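읽는 시간 6분

보낸 사람: Dandano 사용자 메일링 리스트
제목: Re: [dandano-users] 그리퍼 폭 값이 틀어진 채로 기록되는 문제, 재생 시 주의
요일: 목요일

지난번 올려 주신 글에 답합니다. 저희 쪽에서도 같은 증상이 나왔고 원인을 거의 좁혔습니다. 급하신 분을 위해 먼저 적으면, 손에 들고 쓰는 Wunov 그리퍼로 11월에 받은 기록은 폭 값을 확인하기 전까지 로봇 팔에서 재생하지 마세요. 저희는 재생 중에 팔 쪽 손가락이 예정보다 일찍 닫혀서 고정구를 물었고, 고정구 한 개와 손가락 한 쪽이 깨졌습니다. 다친 사람은 없습니다. 당시 작업자는 울타리 밖에 있었습니다.

원문을 먼저 인용합니다.

> 안녕하세요. Prinangate 라인에서 시연 기록을 받고 있습니다.
> 지난주부터 그리퍼 폭 그래프가 이상합니다. 완전히 벌린 상태로
> 시작했는데 기록에는 조금 닫힌 것으로 나오고, 파일이 뒤로 갈수록
> 차이가 커집니다. 영상에서는 손가락이 끝까지 벌어져 있습니다.
>
> 해 본 것:
> - 로거(Rankin) 재시작: 변화 없음
> - 케이블 교체: 변화 없음
> - 영점 다시 잡기: 한동안 괜찮다가 다시 틀어짐
>
> 펌웨어는 그대로입니다. 바뀐 것은 손가락뿐이고, 새로 출력한
> 검은색 손가락으로 갈았습니다. 형상 파일은 배포된 것 그대로
> 썼습니다. 이 정도 차이면 그냥 보정해서 써도 될까요?
> 재생은 아직 안 해 봤습니다. 비슷한 경우 있으시면 알려 주세요.

"영점을 다시 잡으면 한동안 괜찮다"는 부분이 저희와 같습니다. 저희도 처음에는 Rankin 쪽 시간 동기화를 의심해서 하루를 그쪽에 썼습니다. 타임스탬프는 멀쩡했습니다. 그다음에 엔코더 보드를 다른 것으로 바꿨는데 증상이 손가락을 따라다녔습니다. 보드를 바꿔도 손가락이 같으면 틀어지고, 손가락을 예전 것으로 돌리면 보드와 상관없이 멈췄습니다.

수치를 적습니다. 저희 장비는 완전히 벌렸을 때 원시값이 500이 나와야 합니다. 문제가 생긴 날 오후 마지막 파일에서는 같은 자세에서 522가 나왔습니다. 저희 보정표에서 값이 커지는 쪽은 닫히는 쪽입니다. 22만큼의 차이를 재생기가 그대로 믿었기 때문에, 팔은 아직 부품에 닿지 않은 위치에서 손가락을 더 닫은 채로 내려갔습니다. 부품 위로 내려와야 할 손가락 끝이 고정구 모서리에 걸렸고, 힘 제한이 걸리기 전에 손가락이 부러졌습니다.

힘 제한이 늦은 것은 별도 문제입니다. 저희가 재생 속도를 시험값으로 올려 둔 채 되돌리지 않았습니다. 이건 저희 잘못이고 그리퍼와는 관계가 없습니다. 다만 속도가 정상이었어도 접촉 자체는 일어났을 겁니다.

기록 전체를 다시 훑었습니다. 11월분 2,667건 중 49건이 허용 범위를 벗어났습니다. 전부 새 손가락으로 받은 것이고, 대부분 오후에 몰려 있습니다. 오전에 영점을 잡고 점심 뒤에 다시 잡지 않은 날이 특히 나빴습니다. 49건은 학습용 폴더에서 빼고 따로 보관 중입니다. 삭제는 하지 않았습니다. 나중에 보정 스크립트를 시험할 때 쓸 생각입니다.

원인은 손가락과 링크가 만나는 자리로 보고 있습니다. 새 손가락은 나사를 끝까지 조여도 결합부가 미세하게 돕니다. 손으로 벌렸다 오므리기를 반복하면 매번 같은 방향으로 조금씩 밀리고, 엔코더는 링크 쪽을 읽으니까 손가락이 실제로 어디 있는지는 모릅니다. 영점을 다시 잡으면 밀린 위치를 기준으로 삼게 되어 잠시 맞아 보입니다. 출력물 구멍 지름을 재 보니 예전 손가락보다 컸습니다. 형상 파일이 같다면 출력 설정이나 재료 차이일 텐데, 여기는 아직 확인하지 못했습니다. 혹시 예전 출력 설정 파일을 갖고 계신 분은 리스트에 올려 주시면 고맙겠습니다.

보정해서 써도 되느냐고 물으셨는데, 저는 권하지 않습니다. 밀림이 시간에 따라 일정하지 않습니다. 한 파일 안에서도 세게 쥔 뒤에 계단처럼 바뀐 경우가 있었습니다. 시작값만 보고 전체에 같은 값을 빼면 앞부분은 맞고 뒷부분은 여전히 틀립니다. 시작과 끝에 모두 완전히 벌린 자세가 들어 있고 두 값이 같으면 써도 된다고 봅니다. 그 외에는 다시 받는 편이 빠릅니다.

지금 저희 쪽에서 돌리는 절차입니다.

1. 기록 시작 전에 빈 작업면 위에서 손가락을 끝까지 벌리고 잠시 유지한다.
2. 원시값을 읽어 기록지에 적는다. 500에서 벗어나면 그 자리에서 멈춘다.
3. 기록이 끝나면 같은 자세로 한 번 더 읽는다.
4. 두 값이 다르면 파일 이름에 hold를 붙이고 재생 목록에 넣지 않는다.
5. 손가락을 갈았으면 나사 조임 표시를 새로 긋는다. 표시가 어긋나면 그날 기록은 전부 다시 본다.
6. 팔에서 첫 재생은 고정구를 치우고 저속으로 한다.

2번은 영상과 같이 봐야 합니다. 값만 보면 이미 밀린 뒤에 영점을 잡은 경우를 놓칩니다. 손가락 안쪽 면 사이가 벌어져 있는지 눈으로 보고, 그 순간의 값을 옆에 적으세요.

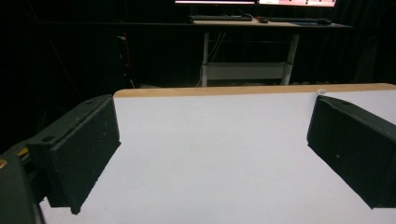
재생 전에 폭 값 검사를 건너뛰어도 되는 경우가 있습니까?
예전 손가락을 그대로 쓰고 있고 시작과 끝의 원시값이 이미 기록지에 같게 적혀 있다면 건너뛰어도 됩니다. 손가락을 한 번이라도 뺐다 끼웠으면 다시 검사해야 합니다.

재생기 쪽에도 막는 장치를 하나 넣었습니다. 파일 첫 구간의 폭 값이 기준에서 벗어나면 팔에 전원이 들어가지 않고 오류만 뜹니다. 경고로 처리했더니 다들 확인을 누르고 넘어가서 중단으로 바꿨습니다. 설정 이름은 width_gate이고 기본값은 꺼짐입니다. 켜 두시기를 권합니다. 끝 구간까지 검사하는 것은 아직 안 됩니다. 파일을 전부 읽어야 해서 재생 시작이 느려지는데, 미리 검사해서 결과만 붙여 두는 쪽으로 고치고 있습니다.

비상정지도 이번에 다시 봤습니다. 버튼은 제대로 동작했지만, 재생을 시작하는 자리에서 팔을 뻗어도 닿지 않았습니다. 작업자가 한 걸음 옮겨야 누를 수 있는 위치였고, 손가락이 걸린 뒤에 누르기까지 그만큼 늦었습니다. 지금은 재생용 키보드 옆으로 옮겼습니다. 다른 분들도 의자에 앉은 채로 닿는지 한번 해 보세요.

Prinangate 쪽에는 부탁이 두 가지 있습니다. 새 손가락의 나사 구멍 지름을 재서 알려 주세요. 그리고 틀어진 파일 가운데 한 개를 원시값 그대로 보내 주시면 저희 것과 밀리는 방향이 같은지 비교하겠습니다. 영상은 없어도 됩니다. 방향이 반대로 나오면 제가 위에 쓴 원인은 다시 생각해야 합니다.

Wunov에는 손가락 결합부 사진과 원시값 기록을 첨부해서 문의를 넣었습니다. 아직 답은 없습니다. 오면 이 스레드에 붙이겠습니다. 그때까지 저희는 예전 손가락만 씁니다. 예비가 한 쌍뿐이라 하루에 받는 양은 줄었습니다.

참고로 부러진 손가락은 버리지 않고 봉투에 넣어 두었습니다. 단면이 필요하신 분은 회신 주세요.

dandano-users 관리 겸 시험 담당

최근 글
- [dandano-users] Rankin 로거 종료 시 마지막 구간이 비는 현상
- [dandano-users] width_gate 설정값 공유
- [dandano-users] Wunov 손가락 출력 설정 모음 (미완)
- [dandano-users] 저속 재생에서 팔이 떨릴 때
- [dandano-users] 11월 점검 일정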